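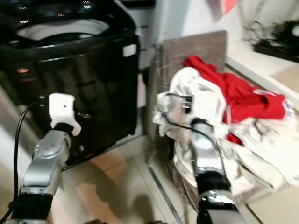
margarida_r
Sorry, but I'd never put a whole pile of whites in a top loader in one go, I don't care how big the tub is. Two loads. Always two loads.

iara.v
Ha, we've had this fight before, Margarida. My point in the first post was that everybody told me whites would go gray in a top loader and mine haven't. Same machine since December, the black Bakholm, and I do shirts, tees and pillowcases all together on warm. I drop them in one at a time around the tub so they don't sit in a lump on one side, and that's all the technique I have.

Deming Yan
What's your water like? We're on well water out past Rinell and everything white I own is sort of a cream color now. I blamed the washer for ages and then my sister took the same shirts home to the city, ran them twice and they came back looking new. I was a little insulted.

iara.v
City water, pretty soft I think. So maybe I'm just lucky!

margarida_r
That's the water AND the load size. If clothes can't move they don't get clean, they just get wet. My rule is loose and never past the holes at the top. I ruined a good off-white sweater by stuffing it in with towels (it came out with gray fuzz all over and I never got it off).

jianhua_c
Disagree on the towels being about load size, that's lint. Towels shed on everything, even a half load. I wash them by themselves and hang on to the old ones for the floor.

Has anyone tried soaking first? I do 90 minutes in the tub with the lid up, oxygen powder, warm water, then run it as normal. Collars look way better.

Deming Yan
With the lid up? Mine starts beeping at me if I leave it open.

jianhua_c
Mine's an old Tondau, it doesn't beep at anything — I could probably leave it open till next year.

Guilan Jiang
Can I complain about black washers for a second? I love how they look and I regret it every single day. Every drip of detergent shows. Every fingerprint. I wipe the front down with a damp microfiber cloth and then a dry one and by dinner it's streaky again. My old white one hid everything.

iara.v
Guilan yes!! The top panel is the worst part for me, powder gets all over it. I switched to liquid mostly for that reason.

margarida_r
Liquid is worse for whites though. Powder has the bleach in it.

iara.v
Then I'll wipe the panel, fine, you win that one. Still doing one load.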